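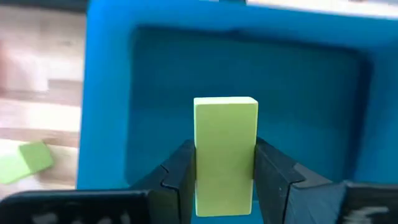 I've been meaning to put a page together about the blocks for ages, so one Monday with a pot of tea I finally got on with it. Most of what I post is jigsaws and board games, as regulars will know, but foam blocks are what I get the most messages about (mostly "how do you clean them" and "where do the red ones go"), and I've become a bit of a bore on the subject. There are only a few pictures. The writing has rather spread itself out between them, sorry!

A quick word on how the collection grew. I started with one drawstring bag from the Terkberg toy library, which was closing its Saturday counter and giving things away. Then Jordan Haslam passed on two crates from his loft, and then I lost my head at a jumble sale in June and came home with a bin bag I could hardly get through the door. When I last counted there were 684 blocks, and that was after I'd thrown out the chewed ones.

You'd think they'd all be interchangeable. They aren't! Jordan's are a hair wider than the Terkberg ones, so if you build a long wall with both you get a step in it by the fourth or fifth block. I used to try and keep the two lots apart. I lasted a fortnight. Now they live together by colour and the walls have steps in them.

**Colour first, shape later**

My big rule, if you can call it one, is to sort by colour before anything else. Shapes are slow. You have to pick a block up and turn it over to be sure what it is, and before long you're building something. Colour you can do from the other side of the table. The snag is the in-between shades, where a red has gone a touch orange or a green has gone a touch yellow, and I just lump them in with their nearest family.
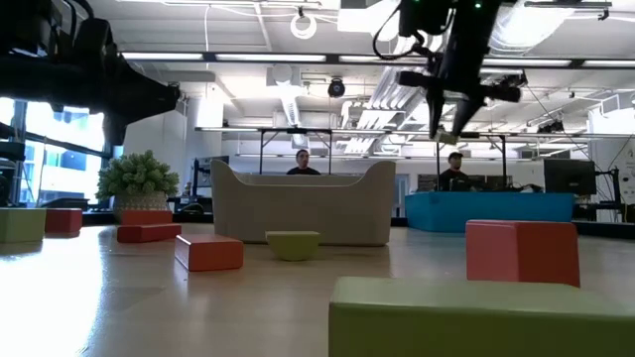 **Do foam blocks need washing before you put them away?**

Only if they're grubby. A damp cloth with a drop of washing-up liquid does most marks, then leave them out on a towel overnight so they're properly dry before a lid goes on. I wouldn't put them in the washing machine. I did a load of 76 that way once and the corners came out looking nibbled.

**Bins, tubs and trays**

I've tried nearly everything here. Drawstring bags are lovely to carry and miserable to use, as you can't see what's at the bottom and you end up tipping the lot out for one arch. Deep crates are nearly as bad. What I've settled on is shallow plastic bins with straight sides, one colour of block to each, and I keep the bins out on the table while people are playing so that tidying up sort of happens as you go. Hubert Stöckli swears by a bin at each corner of the table and one in the middle for "undecided", and he can clear a whole afternoon's mess before I've found my glasses. Where he and I disagree

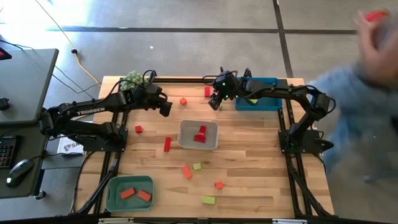
is on whether to lay the blocks flat or just drop them in. Hubert drops. I lay them flat, long ones at the bottom and little cubes in the gaps, and I can get a good few more in that way. He says I spend longer packing than playing. Fair enough, but my lids close!

Kilian Lüthi has another way of doing it altogether, which is to fill one bin completely before touching the next colour. All the reds, every last one, then start on the greens. I find it maddening because your hand keeps passing over perfectly good greens, though I'll admit it does mean you only have one bin to think about. Small children seem to like it. Grown-ups get bored and start cheating.

**The ones that go missing**

It's always small cubes. I was 17 short after the last big play day and every single one of them was a cube. Four were under the radiator, one was in my coat, and Valentin Holzer posted me a padded envelope with two more that had gone home in his daughter's wellies. The rest are still out there somewhere. If you're in the Flerkley area and you find a bit of foam down the back of your sofa, I'd love it back.

Leopold Rainer asked if I'd thought of writing on the bottoms. I did try! Felt pen rubs off on your fingers, and biro dents the foam without leaving much ink behind. Suggestions welcome. 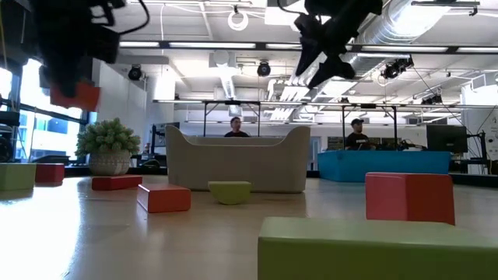
Curved pieces are my favourites, and they're the hardest to come by second-hand. A bag of 200 might have three or four in it. People hang on to them, I think, or else they get chewed first because they fit nicely in a mouth. I like a half-cylinder best of all, and the yellow-green one near the middle of the table is sitting the way I'd always put it, flat side down with the round top up, like a little hill. Turn it over and it's a cradle, or a boat, or a very small bath, but it rocks about and you can't stack a thing on it. The potted plant on the left is nice for scale too, all those spiky leaves. I'd be tempted to build it a garden wall.

**Odds and ends**

A few people have asked about swaps. I've got far too many long reds and would happily trade for anything with a curve on it, any colour, marks don't bother me. I'm also after a decent shallow bin with a lid that clips at both ends, as the Fotden ones I had have split at the corners.

Jordan has promised me another crate when he gets round to the far end of the loft. If there are arches in it I'll put up some more pictures.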